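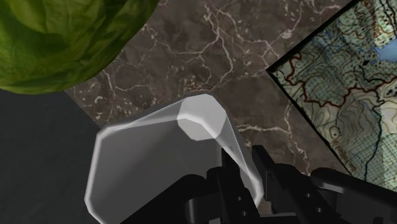
3 min read

I moved to Fesden for the rent and stayed for the Farquharson streets, which is what everyone calls the dozen or so lanes running uphill from the old ferry landing. You won't find the name on a road sign. Old Farquharson owned the slate quarry, built the cottages for his men and, by all accounts, charged them far too much to live there.

My guide for the morning was Magnus Buchanan, who was born on Ivell Row and has moved house once, to the other end of it. He walks fast and talks faster (I have a page of notes I can't read at all!). We started at the landing, where the iron mooring rings are still in the wall, a good 20 feet from where the water is these days, and then climbed the 275 steps to the chapel. I stopped twice to admire the view. Magnus didn't need to.

The quarry shut in February, in the middle of a hard winter, and within a year 30 of the cottages stood empty. Some were pulled down for the car park. The rest went cheap to weavers and retired sailors, and later to people like me, who fall in love with a crooked doorway and only ask about the damp afterwards.

Have a look at the chimneys while you're up there. Cameron Rutherford at the bookshop showed me how the foremen's houses got three pots and everybody else made do with one, and now I can't walk home without checking. He also sells a hand-drawn map of the old tramway, which you'll want, as the path disappears behind the allotments and comes out again by the bakery.

Go early, before nine if you can manage it, and wear proper shoes. The slate on Ivell Row is lethal after rain.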